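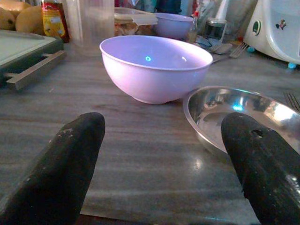 The lavender bowl on the counter.

Okay, so I've had the Miris Falcão for long enough now that I feel okay writing one of these. I bought it in May from the little phone store in Sosville, the one by the bus station, and paid $211 for it unlocked, which was less than I paid for my last phone and a lot less than what my sister keeps telling me to spend. I'm not a tech person. I text, I take calls for work, I listen to way too many podcasts and I read on the bus. If you want benchmark scores you'll have to look somewhere else, sorry!

First impressions were good. It's light, it fits in my jeans pocket without poking out, and the back has a rough sort of finish that doesn't get greasy. I dropped it on the kitchen tile in the first week (of course I did) and it got one tiny nick on the corner and nothing else. The box has the phone, a cable, a SIM pin and a little booklet in print so small I gave up. No charger brick, no case. The store had exactly one case that fit it and it was orange, so I have an orange phone case now.

Setup took me maybe an hour, mostly waiting for updates. My contacts came over fine. My text messages did not, at least the first time, and I had to go back into the old phone and do a backup by hand and then start the whole setup again from the beginning. The second time it worked. If you're moving from an older phone, do the backup first and save yourself the trouble.

The screen is the part I like best. It's bright enough to read at the bus stop at noon, and there's a reading mode that turns everything a bit yellow, which I leave on pretty much all evening. Colors look nice to me. My one complaint is the auto brightness, it's jumpy. You walk under a tree and it dims, you walk out and it takes a good few seconds to catch up, and by then you're squinting. I turned it off after a couple of weeks and just drag the slider myself.

Battery! This is what I bought it for and it's mostly as good as I hoped. On a normal work day I unplug at six in the morning and I'm at around 30 percent when I go to bed. On a lazy weekend I've gone 2 full days without charging. What kills it is maps. I drove out to the lake with navigation on the whole way and it got hot and dropped like a stone. Charging is slow too, slower than my old one, and it seems picky about cables. With the one from the box it's fine, with the one in my car it says "charging slowly" and means it.

Now the camera. It's okay. Outside in daylight the pictures look good, sharp and not too orange, and I've printed a couple for my mom. Indoors at night you have to hold really still and even then you get that smeary look, especially on faces. There's a night setting but it takes so long that anybody under the age of ten has left the picture by the time it's done. The zoom is there, I guess. I don't use it. Video is fine for sending to family and I haven't tried anything fancier than that.

Calls are clear, and the speaker gets loud enough that I can put a podcast on and hear it over the shower. It's a little tinny at the top volume so I keep it at 70 or under. The headphone jack is on the bottom, and yes, it has a headphone jack, thank you Miris. Bluetooth has been solid with my earbuds and terrible with my car. It connects, it drops, it connects again halfway through a song. I've deleted the pairing and redone it more times than I want to think about. Might be the car, it's an old car.

Things that bug me, in no real order. The fingerprint reader is on the side and I hit it all the time when I'm just picking the phone up, so it tells me to try again when I wasn't trying in the first place. The keyboard has a lag on the first word after you unlock it, you type "hello" and get "llo". An app called Zinier came already installed, some kind of cleaner and news feed in one, and it sent me notifications every single morning until I found the setting for it. You can't uninstall it, only disable it. To find the setting go to Apps, then See all, then scroll all the way down, then tap Disable and say yes to the scary warning. Nothing bad happened when I did it.

I wrote to Miris support about the keyboard thing and got an answer two days later, polite, pretty clearly copied and pasted, telling me to restart the phone. Then an update came through a few weeks after that and it did get better. Still there sometimes, mostly when I've got a lot of apps open.

Would I buy it again? For the money, yeah, I think so. My last phone cost more and died sooner. If you take lots of pictures indoors or you play big games I'd save up a bit and get something faster. I tried one racing game on it for my nephew and it stuttered all the way around the track (he didn't care, he crashed either way).

Four stars from me. I'd give it four and a half if I could get rid of that Zinier app for good.

Update, Sun 15 August: another system update came in overnight and the auto brightness is a little less jumpy now. I've switched it back on to see how it goes. The car Bluetooth is the same as ever.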